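How a Gripper Learns to Let Go

Reading time: 3 minutes

A gripper is the hand of a robot arm. The one we are building in the Mirside workshop has two fingers and a wide part called the palm. Before cutting any metal, we built it inside a computer. A copy like this is called a simulation. 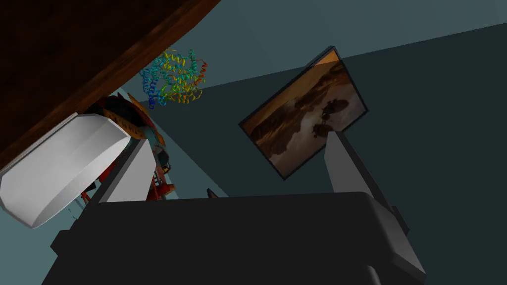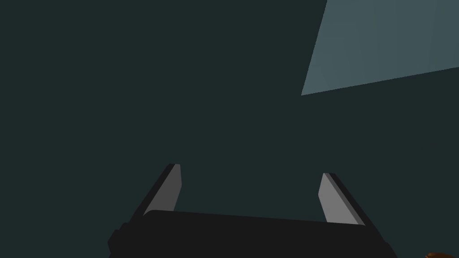

Two-finger grippers are simple machines. A motor turns a screw inside the palm. The screw pushes the fingers together or pulls them apart. Both fingers move by the same amount, so the middle of the gap stays in one place. Engineers call this a parallel gripper.

The motor does not know what a finger is. It only knows steps. Our motor needs 3040 steps to go from fully open to fully closed. Jingyi Fang wrote the program that counts them, and she named it Oltik. If Oltik says 0, the fingers are open. If it says 1488, they are almost halfway.

Steps tell the robot where the fingers are. They do not tell it how hard the fingers are squeezing. For that we use a force sensor, a small part that bends a tiny amount when something pushes on it. The sensor turns the bend into a number. A bigger push gives a bigger number.

To pick something up, the program follows these rules:

1. Open the fingers.
2. Move the arm until the object is in the gap.
3. Close seven steps, then read the sensor.
4. If the number is below 278, do step 3 again.
5. If the number is 278 or more, stop closing and lift.
6. If the fingers close all the way, open them and report a miss.

Rule 6 was added in March by Bouchra Hajji. Without it, the program kept trying to close fingers that were already shut. In a simulation this does no harm. A real motor gets hot.

Letting go uses fewer rules. The arm lowers the object until it rests on something, and the fingers open slowly. If they open too soon, the object drops.

You can test rule 5 with your own hand. Hold a paper cup between your thumb and one finger. Squeeze a little at a time and stop when you can lift it without slipping. The cup should keep its shape.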